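Surner Home > Laundry and Linen > Table boards

# Nirkuvix Folding Board, large, white with gray grid

The Nirkuvix is a large flat board which you put on a table you have already. It gives you a clean, light surface with thin gray lines for folding clothes, towels and bed linen. Many of our customers fold on the bed or on the sofa, and their back is tired after the first basket. With the board on a table of normal height you stand straight, and the lines help you to make each piece the same width as the piece before.

**Size:** 128 x 102 cm
**Color:** white, lines in light gray
**Finish:** matte
**Use:** indoors, on a flat table
**In the package:** one board, one care sheet, anti-slip pads for the underside

## Before you order

Please measure your table first. The board should rest on the table with its full surface. If it comes over the side by a few centimeters it will still lie flat, but somebody will lean on this part one day, so we do not recommend it. A strip of free table behind the board is practical for clothespins, a sewing kit or a cup of coffee.

Round tables are possible when the board fits inside the circle. Glass tables are also possible, but then you should use all the pads which come with the board and check them again after the first week.

We do not cut boards to measure. We have received this question often, and the answer stays the same, as the edges are finished in the workshop and a cut edge would be rough for your fabrics.

## How the grid is used

You do not need to learn a system. Put one side of the garment along a line, fold the other side over until it meets the next line you have chosen, and continue. For T-shirts most people choose a width first by looking at their shelf or drawer, and after that they use always the same squares. Towels are more easy, they only need to be straight. For fitted sheets the grid will not solve everything, but you can put the two long sides on two lines and the rest becomes a tidy rectangle.

The lines are faint on purpose. In the first version they were darker and our testers found them tiring for the eyes after a long evening of folding. In weak light you will see them less well, so please place the board near a window or under a lamp.

Dark clothing is the hardest to fold neatly on a dark table, where a sleeve or a corner disappears. On the white board you see the outline of the piece immediately. Lint is also easy to see - for some customers this is an advantage and for others it is not.

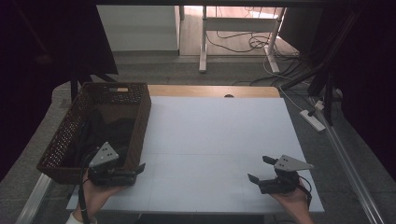
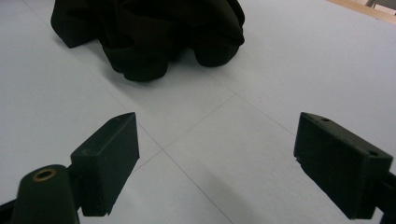

**Can I iron on the board?**

The board is not made for ironing, and the heat can damage the surface and the lines. Please use an ironing board, let the piece cool down, and bring it then to the Nirkuvix for folding.

## Working with a basket

The board is large enough to have a basket standing on it while you fold. We suggest to put it on the left side if you are right-handed, and on the right side if you are left-handed. So you take the next piece with one hand and the free part of the board stays in front of you. Choose a basket with a smooth bottom. Baskets with metal feet can leave scratches, and these are not covered by the warranty.

A rectangular basket uses the space better than a round one. If you still need one, the Landholm range in our shop has baskets with a handle opening in the side, so you can pull the basket toward you without lifting it. They are sold separately and are not part of this set.

When you fold for several persons, begin with one pile for each person at the far side of the board and bring the piles away before they become high. A high pile falls, and then you fold twice.

## Cleaning and care

Wipe the surface with a soft cloth and a little water. For spots from pens or make-up you can use a mild dish soap. Do not use scouring powder, steel wool or any cleaner with chlorine - the lines will become paler and after some time they will be gone in the places where you rub most.

Wet laundry should not stay on the board overnight. Short contact with damp fabric is no problem. Do not cut fabric directly on the surface, not with a rotary cutter and also not with a knife. For this you will find the Shehu cutting mat in our sewing department, and it can be laid on top of the board.

## Storing

The board can stand upright behind a door or next to a cabinet. Please put it on its long side and never against a radiator. If it has stood for a longer time and shows a light curve, lay it flat on the table for a night with the grid side up. If the curve is still there in the morning, write to us.

It does not fold together. We know that a folding model would be easier to store in a small apartment, and we are working on one, but the hinge must be flat enough that a thin blouse does not catch on it. Until now we are not satisfied with the samples.

## Delivery

The board is sent in a flat carton with corner protection. Two persons should carry it on stairs, mostly for the size. Please open the carton on the floor and do not use a long knife, as the grid side lies directly under the paper.

Orders which arrive before noon on Wednesday leave our warehouse in the same week. All other orders leave in the following week. We send you a message when the driver has your carton.

## Returns and warranty

You have 45 days to try the board at home. If you do not like it, send it back in the original carton with all corner pieces. The pads can be missing, this is not a reason for us to refuse. Small marks from normal folding are also accepted.

The warranty is two years. It covers the edges and the flatness of the board, and also the lines when the board was cleaned as written above. It does not cover burns, cuts, scratches from baskets or damage from water that was left standing.

Spare pads can be ordered from the accessories page. A darker version of the Nirkuvix, with white lines on gray, is planned for October in the same size.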